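Sleiman opened its Jendmont workshop to visitors in September, running a two-arm cell on desk items. Each arm carries a gripper with its own wrist camera. Paper, a pencil case and a cup of pencils were set out on the table.
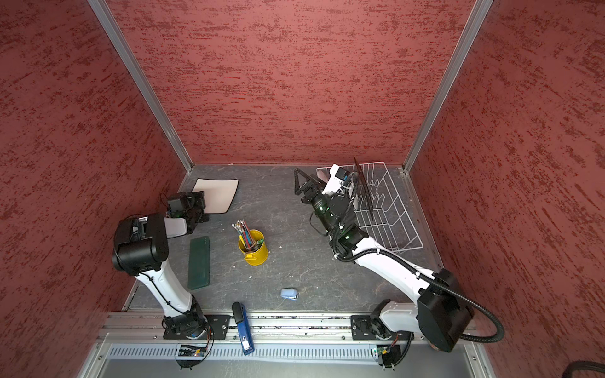 Siham Chamoun asked whether the arms would cope with a desk they had not met before. Staff said the Plorkura software had logged 2808 runs, 400 of them on new layouts — a further 200 are planned. The next open day starts at 2 pm.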